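3.2 A cozinha de brincar como cozinha

Confesso que, quando comecei este trabalho, eu achava que a parte difícil seriam as crianças. Foi o móvel. Passei boa parte do primeiro mês só a olhar para cozinhas de brincar - catálogos, montras, salas de jardim de infância, a garagem de uma prima - e a tentar perceber porque é que umas parecem cozinhas e outras parecem caixas com desenhos de cozinha. Nesta secção conto como cheguei à grelha de leitura que uso no resto do artigo, e aplico-a com algum vagar à peça que tínhamos na sala de Gillton.

A literatura sobre jogo simbólico costuma tratar estes objetos de raspão. Fala-se do "cantinho da casinha", diz-se que favorece a imitação, e segue-se em frente. Eu queria outra coisa: queria saber o que é que o fabricante decidiu fazer em volume e o que é que deixou apenas impresso. Chamo às primeiras partes agarráveis e às segundas partes figuradas. Os termos são meus e não são lindos, mas funcionaram bem nas 37 entrevistas com pais e educadoras que descrevo na secção 4, e por isso ficaram.

Uma parte agarrável pede a mão. Um puxador, um tacho, uma tampa. Uma parte figurada pede a fala: a criança tem de dizer que dali sai água, ou tem de fazer o barulho. Nas sessões piloto reparei que o jogo mudava muito de tom entre umas e outras (mais silencioso e concentrado com as agarráveis, cheio de "olha, agora está a ferver!" com as figuradas), e foi essa diferença que me fez querer descrever o móvel antes de descrever quem brinca com ele.

O frigorífico é o melhor exemplo, porque mistura as duas coisas na mesma superfície. Tem puxadores dourados a sério, e depois tem um dispensador de água e gelo que é só desenho, com o seu floco de neve, o seu botão SET e um copo que ninguém pode tirar dali. Por cima, um painel ao estilo de quadro preto diz SHOPPING LIST e oferece quatro linhas. Gosto imenso deste painel! É uma lista de compras em inglês, numa sala onde se fala sobretudo português, e mesmo assim as educadoras contaram-me que as crianças a "liam" em voz alta com toda a convicção: leite, bananas, mais leite, um cão.

Com o fogão passa-se algo parecido. Os bicos são azuis, impressos na bancada, mas a loiça que se põe em cima é loiça. O lava-loiça já tem cuba e torneira, e acaba por servir de arrumação a meio do jogo, como em minha casa, aliás. Quem quiser separar "zona de cozinhar" e "zona de lavar" numa folha de registo vai sofrer um bocado, porque os tachos andam de um lado para o outro e ficam onde calha. Na primeira versão da nossa folha havia uma coluna para cada zona. Na segunda, deixei uma única coluna para a bancada e um espaço para notas, e toda a gente ficou mais bem-disposta.

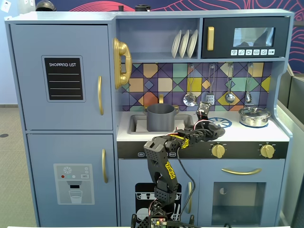
Figura 2. A cozinha de brincar da sala de Gillton, com o frigorífico à esquerda e uma panela cinzenta no lava-loiça.

Há ainda o que está pendurado ou encostado ao alto: os utensílios prateados na calha, os pratos brancos no seu suporte, o auscultador de telefone dourado ao lado do frigorífico. O telefone foi uma surpresa para mim. Não pertence ao ato de cozinhar, mas pertence muito à cozinha, pelo menos à cozinha de quem cresceu com um aparelho na parede, e duas das avós entrevistadas falaram dele antes de falarem do fogão. Na minha grelha entra como agarrável, embora a conversa que provoca seja toda figurada (e aqui os meus termos começam a ranger, eu sei; volto a isto na discussão).

O painel de azulejos, com losangos e triângulos em roxo, mostarda, laranja e outras cores, ficou fora da codificação. Não se agarra e também não representa nenhuma função. Hesitei bastante. As educadoras de Claltonar insistiram que a cor contava para a escolha do canto onde brincar, e é bem possível que tenham razão, mas com os dados que recolhi não tenho maneira de o mostrar. Deixei o padrão descrito nas notas de campo, junto com o micro-ondas azul-escuro e a sua fila de botões brancos, que codifiquei como figurados depois de uma longa troca de mensagens com a segunda codificadora.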